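Belleck Clothing Exchange questions new "lasting wear" score for clothes

28 January 2024
For immediate release

Belleck Clothing Exchange has declined to use the Prallix durability score in its shops, and is asking the people behind it to publish their test results before the score appears on any more swing tickets.

The score was launched earlier in January by the testing firm Eichhorn. It gives a garment a mark out of 100, printed on a round green tag. According to the launch material, a high mark means the item has been "made to last a lifetime". The clothing chain Likico is the first big retailer to sign up and has said the tags will go on jeans, shorts, shirts and knitwear in its spring range.

The Exchange, which takes in, mends and resells used clothes, was invited to put the same tags on second-hand stock. It read the guidance notes, asked for the figures behind them and was sent a brochure. It has now written to Eichhorn to say no, at least for the time being.

A spokesperson for Belleck Clothing Exchange said: "We would love a label that told shoppers which pair of jeans will still be going in ten winters' time. We doubt very much that this is it. The score rests on a short laboratory test, and the word 'lifetime' has been stuck on the end by somebody in marketing. If there is better evidence, we have asked to see it, and we are still waiting."

What the score measures

The published guidance says each garment is put through 25 machine washes and then checked for shrinkage, colour loss, seam slippage and surface wear. The fabric is also rubbed against a standard cloth. Points are taken off for each fault and the total is what the shopper sees.

Twenty-five washes is a fair start for a T-shirt. For a school shirt worn and washed all week it is less than a year. For denim it may be a long time or no time at all, depending on whether the owner washes it after every wear or when it starts to smell. The guidance does not say how a number of washes was turned into a claim about a lifetime, and the Exchange could find no mention of anyone wearing the clothes.

Zips are opened and closed but the guidance gives no number of times. Buttons are pulled once. Pockets are not tested with anything in them. Belt loops are left out altogether, as are linings, hems and the elastic in waistbands. 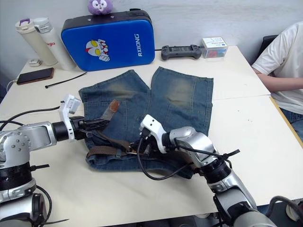
Faded denim shorts with a woven belt through the loops.

The Exchange's menders would put several of those missing items near the top of any list. Denim itself tends to hold up well. What comes across the mending table is torn loops, pocket bags worn through by keys, stuck zips, and the inner thigh, where cloth rubs against cloth in a way a flat rubbing test does not copy. A pair can lose most of its colour and have years left in it. Another can look new and be finished at the crotch seam.

Under Prallix rules the faded pair would be marked down and the second would do nicely. The Exchange asked Eichhorn whether colour loss ought to count against denim at all, given how many people pay extra for it. The reply said that colour was "a key part of the consumer's experience of lasting quality". That may be so. It tells a shopper nothing about whether the trousers will fall apart.

Who is marking the homework

The Exchange is also uneasy about how the scheme is paid for. Brands pay Eichhorn to have their garments tested, choose which garments to send, and may withdraw a result before it is published. The guidance describes this as "a supportive partnership approach". It means that a shopper who sees no tag cannot tell whether the garment was never tested or was tested and did badly.

There are 11 brands listed on the Prallix website as partners. The Exchange went through the results shown there and could not find a single low mark. Either the partners make nothing but very good clothes, which would be news to the people who unpick their seams, or the poor marks are not being shown.

Likico says in its own announcement that the score is independent. The Exchange has asked both companies to set out what they mean by that word. It would expect, as a bare minimum, that samples are bought from shops by the tester, that all results are published, and that a garment is tested again when the factory or the cloth changes. None of these points is in the guidance at present.

The Exchange wishes to be fair to Likico. Some of its older denim sells well in our shops and is seldom sent to the mending table. Its recent knitwear is another matter. But neither remark is worth much as proof, since we only see what people give away, and we would not dream of printing it on a green tag.

Why second-hand shops were asked

The offer made to the Exchange was that any used garment matching a tested style could carry that style's score. This is where the idea comes apart most plainly. A mark given to a new pair of jeans says nothing about the same pair after years of gardening, tumble drying and being let out at the waist. Two pairs that left the factory together may reach us in quite different shape, and our sorters price them by looking at them.

Matching is a problem in itself. Care labels are cut out, style numbers wash away and brands keep the same name on a garment while altering the cloth. The guidance suggests that shop staff use "visual similarity". We cannot see how that would stand up to a complaint from a customer, and we noticed that the agreement would make the shop liable for any wrong tag.

A charge for the tags was mentioned too. It was small. It would still have come out of the money that pays for thread, needles and the heating. 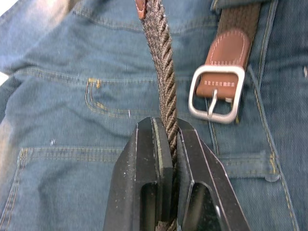 What shoppers can check for themselves

In place of a score, the Exchange suggests a few minutes with the garment in your hands. These checks are not scientific and will not pick up every fault. They cost nothing, and staff in any of our shops are happy to go through them with you.

Hold the cloth up to the light, above all at the seat and inner thigh. Thin patches show as paler areas where the weave has opened.

Turn it inside out. Look for raw edges that have been left to fray, skipped stitches, and seams with hardly any cloth beyond the stitching. A generous seam can be let out or sewn again. A mean one cannot.

Tug each belt loop gently. Look at the cloth behind the loop as well as the stitching, as it is often the cloth that goes first. A loop that has come away at one end is an easy repair. A hole underneath needs a patch.

Put a hand in every pocket and push into the corners. Pocket bags are often made of far thinner stuff than the rest of the garment, whatever the price.

Work the zip up and down several times and stop halfway. If it slides down by itself, allow for the cost of a new one.

Look at any belt separately. It may well be a different age from the trousers it is sold with. On leather, look for cracks by the holes. On woven and braided belts, look for snapped strands and check that the end has not started to come undone. If there is stretch in it, see whether it springs back.

Read the fibre label if there is one. A little stretch in denim makes for comfort, but the stretchy fibres usually give up before the cotton does, leaving baggy knees. We would be wary of any "lifetime" promise on a very stretchy pair.

What we are asking for

Belleck Clothing Exchange has put the following requests to Eichhorn and Likico in writing:

Publish every result, high or low, together with the full test method.

Drop the words "made to last a lifetime" until there is evidence from clothes that have been worn by people.

Test the parts that break, including loops, pockets, zips and waistbands.

Say on the tag who paid for the test.

Keep the score off used clothing.

If these are met, the Exchange will gladly look again. We have no quarrel with testing, and a rubbing machine run with care is better than a guess. Our objection is to a narrow test being sold as a broad promise, at a time when shoppers have already been through conscious ranges, responsible ranges and hang tags printed on brown card, with little to show for any of it.

The spokesperson added: "A customer asked at the till whether the green tag meant she could stop worrying about what she buys. We had to tell her that we didn't know what it meant. We have read the whole guidance document since then and the answer is much the same."

Notes to editors

Belleck Clothing Exchange sells used clothing and offers mending and alterations. It receives no money from any clothing brand or testing firm.

The Exchange's letter to Eichhorn and the reply received so far can be sent on request. Likico has acknowledged its copy and has not yet answered the points raised.

Mending sessions in the Belleck shop are open to the press by arrangement. Please ask before taking photographs of customers.

Enquiries should be sent to the press desk at Belleck Clothing Exchange.

Ends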